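Hapeta Aufprojektionsleinwand mit Faltrahmen für Festival- und Freiluftbetrieb

Startseite > Vorführtechnik > Leinwände > Faltrahmen

Hersteller: Hapeta
Artikelnummer: HP-77-F
Preis: 3.106 Euro zzgl. MwSt. und Fracht
Stand der Angaben: 08.05.2025

Die Hapeta HP-77-F ist eine transportable Aufprojektionsleinwand für wechselnde Spielorte: Filmfestivals mit mehreren Nebenspielstätten, Schulkinowochen, Vorführungen in Gemeindesälen, Höfen und Zelten. Der Rahmen besteht aus Aluminium-Vierkantrohr mit Klappgelenken und wird liegend aufgefaltet. Das Bildtuch wird mit Druckknöpfen am Rahmen befestigt. Erst danach werden die Standbeine angesetzt und das Ganze von mindestens zwei Personen aufgerichtet.

Bildtuch

Geliefert wird ein mattweißes Tuch aus PVC mit schwarzer Rückseite und umlaufendem schwarzem Rand. Das Seitenverhältnis beträgt 16:9. Filme im Format 1,85:1 werden mit schmalen Balken oben und unten gezeigt, für Scope ist eine Kaschierung erhältlich (siehe Zubehör). Das Tuch ist nicht perforiert. Der Mittenlautsprecher gehört deshalb unter oder über das Bild; ein Aufbau hinter der Leinwand ist nicht vorgesehen.

Falten, die nach längerer Lagerung sichtbar sind, verschwinden bei Raumtemperatur innerhalb weniger Stunden unter Spannung. Bügeln oder Heißluft beschädigen die Beschichtung. Gereinigt wird mit lauwarmem Wasser und einem weichen Tuch ohne Scheuermittel.

Rahmen und Standfüße

Die Gelenke rasten beim Auffalten hörbar ein. Jedes Gelenk hat zusätzlich eine Rändelschraube, die vor dem Aufrichten von Hand anzuziehen ist. Die Standbeine sind in der Höhe über ein Lochraster verstellbar. Auf leicht geneigtem Boden kann das Lochraster seitlich versetzt genutzt werden, größere Unterschiede sind mit Unterlegplatten auszugleichen.

Gesamtgewicht einschließlich Transportkoffer: 52 kg
Rahmenmaterial: Aluminium, schwarz eloxiert
Betrachtungswinkel zur Mittelachse: 77 Grad
Transportkoffer: 2, davon einer mit Rollen
Befestigung: Druckknopf, rostfrei

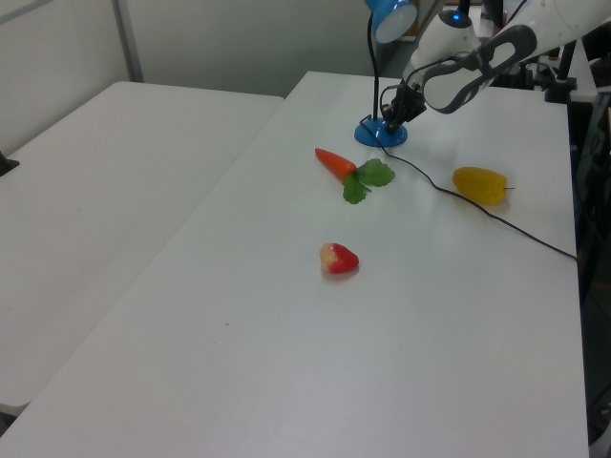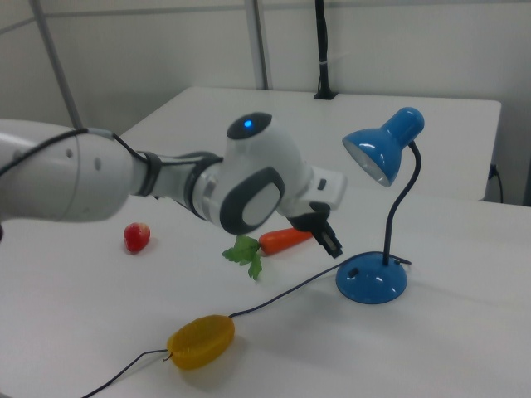 Einsatz im Freien

Eine Leinwand dieser Bauart bietet dem Wind eine geschlossene Fläche. Im Freien ist sie grundsätzlich nach hinten und nach vorne abzuspannen. Die vier Ösen an den oberen Rahmenecken sind dafür vorgesehen, die Griffe an den Standbeinen nicht. Bei Windstärke 5 ist der Betrieb einzustellen und der Rahmen abzulegen. Ballast und Erdnägel sind nicht im Lieferumfang enthalten, weil die Auslegung vom Untergrund abhängt. Für Veranstaltungen mit Publikum sind die örtlichen Vorschriften zum Standsicherheitsnachweis zu beachten. Ein Datenblatt mit den Ballastwerten je Aufbauhöhe liegt jeder Lieferung bei und kann vorab angefordert werden.

Regen schadet dem Tuch nicht. Es darf jedoch nicht feucht in den Koffer gelegt werden, da sich sonst an den Nähten Stockflecken bilden.

Zubehör

Scope-Kaschierung Gakham: zwei schwarze Stoffbahnen mit Klett, Montage oben und unten am stehenden Rahmen.
Rückwandvorhang Gakham: schwerer Molton, schwer entflammbar nach DIN 4102 B1, gegen Streulicht von hinten.
Abspannset Flidwood: Gurte mit Ratsche, Signalband, Schutzhülsen für die Rahmenecken.
Ersatztuch Itard: gleiche Abmessungen, für Rückprojektion. Passt auf Rahmen ab Baujahr 2019.
Beinverlängerung Hapeta: nur für Innenräume zugelassen.

Die Rückprojektionstücher von Itard haben einen engeren nutzbaren Betrachtungswinkel als das mitgelieferte Tuch. In breiten Sälen sollten die äußeren Plätze vor dem Verkauf der Karten geprüft werden.

Miete

Für Festivals wird die Leinwand auch tage- und wochenweise vermietet. Im Mietpreis sind beide Koffer, ein Satz Ersatzknöpfe und die Aufbauanleitung enthalten. Die Rückgabe erfolgt trocken und besenrein. Beschädigte Tücher werden nach Zeitwert berechnet. Reservierungen für den Mai sollten früh erfolgen, die Mietgeräte sind in diesem Monat durch die Freiluftreihen meist ausgebucht.

Lieferung und Gewährleistung

Versand per Spedition frei Bordsteinkante. Die Koffer sind bei Annahme auf Transportschäden zu prüfen und Schäden auf dem Frachtbrief zu vermerken. Auf Rahmen und Gelenke gelten zwei Jahre Gewährleistung, Druckknöpfe und Rändelschrauben sind Verschleißteile.

Technische Rückfragen zu Abspannung, Ersatzteilen und Sondermaßen beantwortet Struan Geddes über das Kontaktformular. Bitte die Seriennummer angeben. Sie steht auf der Innenseite des linken Standbeins.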